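Stakton publishes working rules for collecting hand demonstrations

8th June

Stakton has published a set of working rules for people who record hand movements for the training of robots. The document has 17 pages and it applies to all recording rooms of the company, in Jirska and in Brilava. It replaces the older house instructions, which were different in each city and which, according to the company, did not agree even on how long one person may record without a pause.

The rules were prepared during the winter by a small working group from both cities. Before the text was fixed, the group looked through 1160 recorded sessions and marked every session which had to be thrown away. There were 265 of them. The most common causes were a controller that moved on the hand during the task, a cable that pulled at the wrist, and objects that were missing from the list made before the start.

For this reason a large part of the document is about equipment worn on the body. The mount must be fastened to the back of the glove, and the strap must be closed before the controller is switched on. The cable must have enough free length that the person can reach the far side of the table without feeling it. If a strap leaves a mark on the skin which stays longer than a few minutes, the session leader has to stop the work and write it down.

A separate chapter describes the tasks. They are divided into three levels, and the fine level contains work with small things from daily life, such as pens, caps, paper clips and buttons. Marking lines on a sheet of ruled paper with a highlighter belongs to this level. The person should hold the pen in the way that is natural for him or her, and must not slow down only to make the recording look nicer.
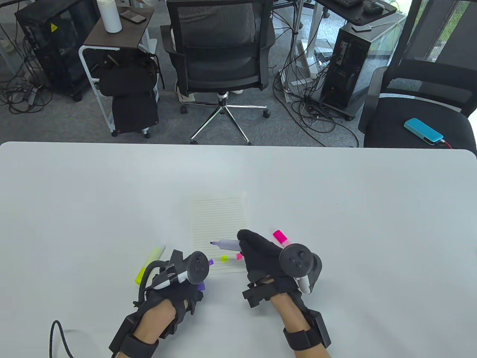

What changes for the people who record

The longest period of recording without a break is now 40 minutes for simple tasks and 25 minutes for fine tasks. Breaks are paid. Each person may refuse a task without giving a reason, and the refusal is not written in the personal file.

Small parts must be counted before and after each session, and the number goes to the session sheet. A mistake made during the task, for example a cap that falls on the floor, should stay in the recording and be labeled as a mistake. Until now many session leaders deleted such recordings, and the working group considers this a loss of useful material.

There are also new rules about privacy. Personal phones and screens with readable text should not be in the view of the camera. Where this cannot be avoided, the text must be made unreadable before the recording leaves the room.

Comments and next steps

During the trial period, 73 employees sent written comments. Most of them asked for lighter wrist straps and for gloves in more sizes. The company promises a second glove size in all rooms, but about the straps it says only that it is speaking with its supplier, Wang.

The rules are valid from August. Rooms in Brilava can ask for a later date if they are still waiting for new mounts. Outside laboratories may use the text free of charge, provided that they name the source and do not shorten the chapter on breaks.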